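I have now been on the waiting list for the allotment at Clalbridge for so long that when the letter came I thought it was a bill. It was, in a way. The rent is 35 pounds a year, payable in advance, and for this I get half a plot, a quarter of a shed and the full opinions of everyone on either side.

Went down before breakfast to look at it properly. I had imagined something like the back of a seed packet. What I have is bindweed, with a path through it. Someone before me had a go at raspberries, and the raspberries are still having a go at everyone else. They've come up in the path, in the compost bay and through the seat of a garden chair, which I have decided to leave as it is because it looks as if it was meant.

I dug for an hour. Found 4 tent pegs, a spoon and most of a teapot. Under the teapot was clay of the sort that people pay good money to throw on a wheel, yellow and solid and smelling faintly of pond. I got the fork in and then could not get the fork out. I walked away from it for a bit, as you would from a dog that wasn't coming when it was called, and looked at the neighbouring beans. When I came back it was still there. It came out in the end with a noise I would not care to repeat in company.

The man on the next plot watched all of this from his chair and said it was a bit wet for digging. He has onions the size of a baby's head, so I suppose he can say what he likes.

Bus home. Fell asleep and went 3 stops too far, then walked back past the shops with mud to the knee. Bought a lettuce, which felt like a defeat.

Spent the afternoon on the plan. I like a plan. I have graph paper and a set of coloured pencils and I know where everything is going to go: beans along the back, beetroot in front, courgettes where the sun gets to in the afternoon, and nothing at all under the sycamore. The book says to begin with potatoes to break up the ground. It's the wrong time of year for that, and from what I have seen so far the ground would break up the potatoes.

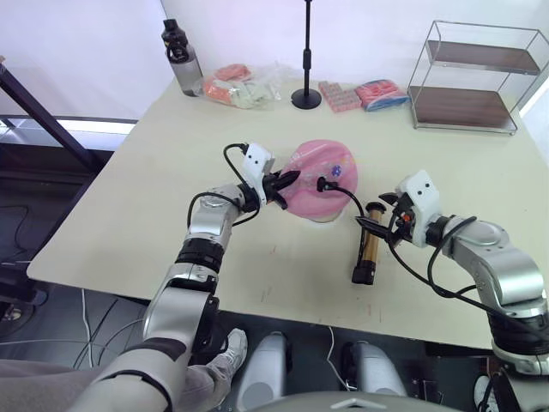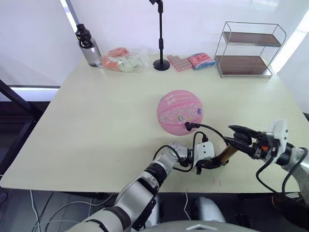 Pink object on the table, both times.

Clalbridge, July 12, 2018

Second day, or second morning at any rate, as my back has told me there will be no afternoons for the present. I have bought kneeling pads. They are called Pavetura and they came in a box with a picture on it of a woman kneeling in a flower bed and laughing. I have knelt on them for two hours and have yet to see what's funny. They do keep the wet off, I'll say that, up to the point where you lean forward for a weed that is slightly out of reach, and every weed is slightly out of reach.

Bindweed is an education. You pull it and it comes up sweetly, a long white root like cooked spaghetti, and you feel you've done something. Then it snaps. The book says every scrap left behind will make a new plant, so by my reckoning I have spent the morning sowing bindweed. I filled the barrow, took it to the heap and was told by a lady in a sun hat that we don't put bindweed on the heap. Where do we put it? We take it home, apparently. I took it home on the bus in two carrier bags. A small boy asked me if it was noodles.

There was a discussion at the tap about slugs. I had no view on slugs when I arrived and I left with several, none of which agree. The choices seem to be beer, copper, grit, eggshells, or coming down at night with a torch and a bucket. When I asked what you then did with the bucket, everybody looked at the beans. I think I shall go with eggshells. I eat enough eggs.

Also got my key to the shed. The quarter that is mine is the quarter with the hole in the roof. I've put a washing-up bowl under it and hung the fork on a nail, and stood back, and felt for a moment like a person of property. There is an old rotavator in the corner under a sheet, an Ernico, bright orange where it isn't rust. It is for the use of all members and it has not started since before anyone can remember. People still speak of it warmly. "You could always use the Ernico," they say, when you complain about the clay, and then they go back to their onions.

Planted something, at last. Strictly speaking it is too late for nearly everything, but the man with the onions handed me 4 leek seedlings over the fence without a word, wrapped in wet newspaper. He had them left over. The variety is called Admasu, or that's what it said on the label in pencil, and it may have been a shopping list. You make a hole with the end of a broom, drop the leek in and fill it with water, and that is all there is to it. You don't even push the soil back. It seemed a careless way to treat something that had been given to me, and I stood over them for some time in case they fell down.

They should be ready in December, says the book. I have written LEEKS on the calendar in green pencil, and then had to rub it out and write it smaller, as it had gone over my dentist.

Rain this evening, quite heavy. I thought about the washing-up bowl, and whether it was big enough. Had the lettuce. It was all right. Boiled two eggs to go with it and kept the shells, which are on the windowsill drying, next to the teapot. I've washed the teapot. It has no lid and no spout but the handle is good, and there's a blue line round the middle that I didn't see when it was in the ground. I might put a plant in it.

Bed early. Knees bad. Must ring the dentist and buy a longer fork.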